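Trarodside Community Screen Fund
Second progress report on the Ondska film and health project
Friday, August 3, 2018
Prepared by Zoia Kuzmenko, project lead

Dear friends at the Naidoo Fund,

It is a real pleasure to be writing to you again, and I hope you will forgive me if this runs on a bit, as there is plenty to tell (and you did say last time that you liked the long version!). When we last reported, we had a script, a church hall and a great deal of hope. We now have most of a film.

Ondska, as you will remember, is the story of a TV actor who catches the measles in the middle of a shoot and has to sit out the rest of the season in a borrowed apartment, talking to his family through the door. Hawi Alemneh plays the lead and has been wonderful from the first read-through. Saron Jemal plays his sister, and the scenes between the two of them are the ones our test audiences keep bringing up afterward.

We have finished 17 shooting days. We lost five more in the spring, when Hawi came down with a nasty flu and posted a short message to our followers saying he was in bed and feeling sorry for himself. The reply was lovely. We had 167 messages by the end of that week, many from people who had never heard of the film before, and several of them have since signed up for the October screening. We did not fill in for him or shoot around him. Everyone was paid for the lost days out of the reserve you so kindly let us set aside, and I can't tell you how much easier that made a hard phone call.

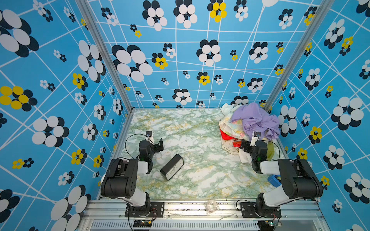 Will the delay push back the first public screening?

The screening stays in October, at the Trarodside library, with the same running order we sent you in the spring. Seon-mi Bang, our editor, began cutting the early scenes while Hawi was recovering, so the rough cut is further along than the schedule asked for. What has moved is the sound mix, and that will now be done in one go at the end.

On the health side, Nahom Yimer has been running the talks that go along with the film. He visits high schools and senior centers, shows a short clip, and then lets people ask whatever they like about catching things, staying home and looking after somebody who is sick. Almost 100 people have come so far. The senior center groups stay much longer than planned, and Nahom has given up booking anything right after them. One school asked for Saron to come along too, and she did, on her day off, and signed a lot of notebooks.

Money is in decent shape. Travel is a little under budget, food is over (a hungry crew is a slow crew, and I take the blame), and the reserve is now used up. We are not asking for more at this stage. We would like your okay to move what is left of the travel line into captions, which Zoltaline has agreed to prepare in two languages. If you could let me know by the end of the month, I can get the order in before their busy season starts.

Still to do before the next report: two pick-up scenes with Hawi and Saron, the sound mix, the captions and the poster, which we have all been arguing over very happily for weeks. I will send Seon-mi's rough cut as soon as she is willing to let it out of her hands. Please do come to the library in October if you can manage it, and tell me how many seats to hold.

With warm thanks from all of us,
Zoia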